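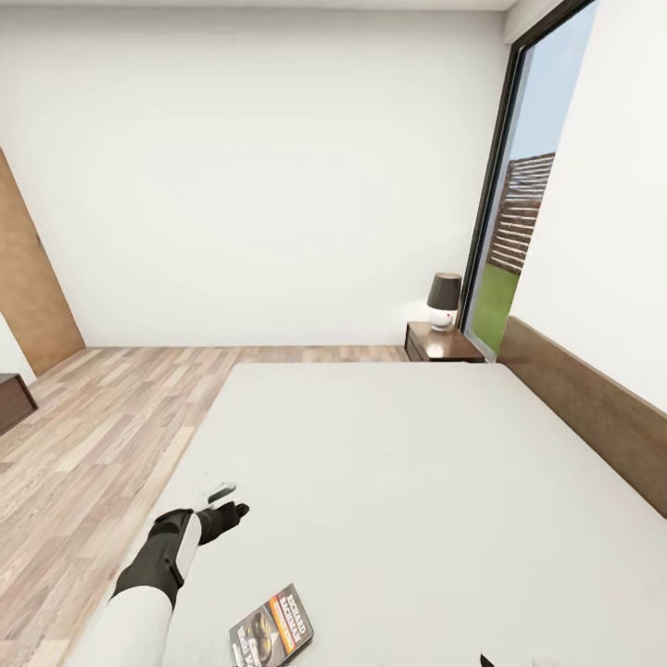 3 min read

Ticket 2044: hand stops short of small object on bed, bedroom scene (simulation)
Opened by: Lotte Meijer
Assigned to: Yhon Arboleda
Component: Greselex reach planner
Severity: high
Status: fixed, one item open

Summary
In the bedroom scene the hand comes down low over the mattress and stops about a hand's width short of the small white object. The fingers do not close. The arm holds that pose until the episode times out. No error is raised and the run is logged as "completed".

Steps to reproduce
Load the bedroom scene with the paperback and the white object on the bed. Start the pick task with the default seed. Leave the base where it spawns. The stall appears on the first reach.

Expected
Hand reaches the object, closes and lifts, or the planner reports the target as out of reach.

Comments

Yhon Arboleda
Reproduced on my machine and on the Bekon server. Joint limits are fine and the elbow has plenty of travel left. The wrist target is wrong before the arm starts to move, so this is not a controller fault.

Maribel Muñoz
Could it be the mattress? We had the hand sinking into soft surfaces in December and Henao added a clearance margin.

Yhon Arboleda
Checked. Setting the margin to zero lowers the hand but it stops at the same distance from the object. Margin put back to default.

Lotte Meijer
Swapped the white object for the paperback as target. The hand reaches the book and closes on it. Moved the white object to where the book was and it stalls again. So it follows the object and has nothing to do with the place on the bed.

Yhon Arboleda
Thanks, that narrows it. The white object is thin and close in colour to the bedding. I suspected the detector, but the logged mask is good. The depth estimate is not. The filter merges the object with the mattress plane, returns no valid depth points, and the planner falls back on the last valid pre-grasp pose. That pose is where the hand parks.

Roos Van Loon
Why is this marked completed?

Yhon Arboleda
The fallback pose counts as a reached goal. The planner got to where it was told to go, so it returned success. I would treat that as the more serious fault of the two.

Roos Van Loon
Agreed, and severity raised from medium. The same status flag releases the motion lock on the real arm at Embridge. A stalled arm that reports itself finished must not be treated as safe to approach. Hardware runs with this planner version are on hold until the flag is fixed.

Maritza Chávez
Patch is up. Two changes:
1. The depth filter keeps any masked region with more than 50 points, even if it lies on a fitted plane.
2. Fallback poses now return "target lost". The motion lock stays on until an operator clears it.

Lotte Meijer
Ran 400 episodes on the patch with the white object as target. No stalls – the hand closes on the object in every run. Forced an empty mask by hand and got "target lost", lock still on.

Roos Van Loon
Hold lifted for Embridge, patched version only. Please check the version string before powering the arm.

Open item
Older logs still carry the wrong "completed" status. Maribel to write a script that compares final hand position with target position and relabels them. Do not use success rates from before the patch until that is done.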